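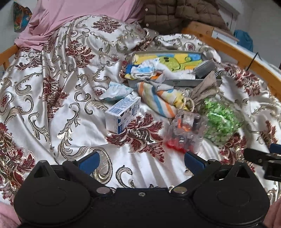
Looking after a shiny bedspread

16 September 2021
By Darlene Gill

Bedspreads with a sheen look their best for years if they are washed seldom and handled gently in between. The shine comes from long smooth threads on the face of the cloth, and those threads catch and flatten more easily than plain cotton.

Read the care label first. If it says dry clean only, leave it at that. If it allows washing, check the weight as well. A double bedspread may fit in an ordinary drum when dry and be far too heavy for it when soaked. I take mine to the launderette twice a year, in May and again before the heating goes on.

Before washing

Shake it out of doors and go over both sides with a soft brush. Look along the hem for loose threads and snip them. Don't pull. Fasten any zips or hooks on anything else going in, or better still wash it alone.

Dark reds are the colours most likely to run. Dab a hidden corner with a damp white cloth and hold it there for a minute. If colour comes off on the cloth, don't wash it at home.

Washing

Use a cool, gentle cycle and a liquid detergent for delicates. Powder can leave pale streaks in the folds. Skip the softener, which dulls the surface. Keep the spin low. Take it out as soon as the machine stops, as creases set quickly in this sort of cloth.

Drying

Hang it over two lines, pattern side in and out of strong sun. Turn it once. If you have to dry indoors, a clothes horse opened flat does well enough.

Creases

Most will drop out overnight on the bed. For stubborn ones, iron on the back at the lowest setting with a thin cotton cloth between. Steam held close can leave water marks on some fabrics, so try a corner first.

Spills

Blot from the outside inwards with kitchen paper. Rubbing roughens the threads and leaves a dull patch that won't wash out.

Storing

Roll it round a cardboard tube if you have one. Otherwise fold it loosely in an old sheet and refold along different lines every few months. Plastic bags trap damp, and a cotton pillowcase is better for the top of the wardrobe.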